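Ekesberg Craft Room - minutes, 3 July 2021

I took the notes again, so blame me for the spelling! We started with the button drawers, because the old tins have been driving all of us mad since January. We looked at the yellow unit from Feltar and most of us loved it on sight.
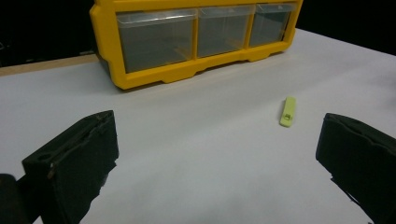 The yellow organizer, with its clear drawers side by side.

Agreed to buy 2 more, up to a limit of $58. Buttons go in first, then snaps - beads can wait. The Gilbert shelf stays where it is for now (we went back and forth on that one). Labels are on me, and I'll bring them next time.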